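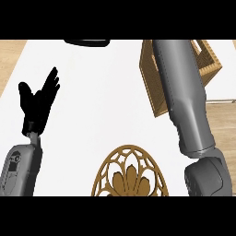 *White tabletop with slatted crate, upper right*

**Vellstead Working Dogs Group - minutes, 12 Jul 2023**

Present: Sadia Hayat (chair), Usman Tarar, Adjoa Nutsugah, Stefaniia Pavliuk (minutes)
Apologies: Fahad Mirani

**1. Previous minutes**
Agreed, with one correction: the dog withdrawn from scent work was Hashmi, not Fuvalik.

**2. Scent detection trials**
UT reported 140 searches logged, 26 of them blank runs. Fuvalik gave a false alert on two blanks, both with the same handler. AN asked that handlers are not told which runs are blank. Agreed.
*Action: UT to rewrite the run sheet.*

**3. Hearing dog placements**
One placement confirmed. The second is on hold - the applicant's landlord has not replied in writing. SP to chase.

**4. Kennel flooring**
Nilletti quoted 63 per square metre, fitting included. SH wants a second quote before any order is placed. Drainage in the end run to be checked first.

**5. Vet costs**
Balance of the fund is 1,000. Hashmi's hip X-ray to be paid from it. UT asked for the invoice to be sent on with the report.

**6. Any other business**
Long leads to be hung up after use. Public demonstration moved to December, venue as before.

Next meeting: date to be set by email.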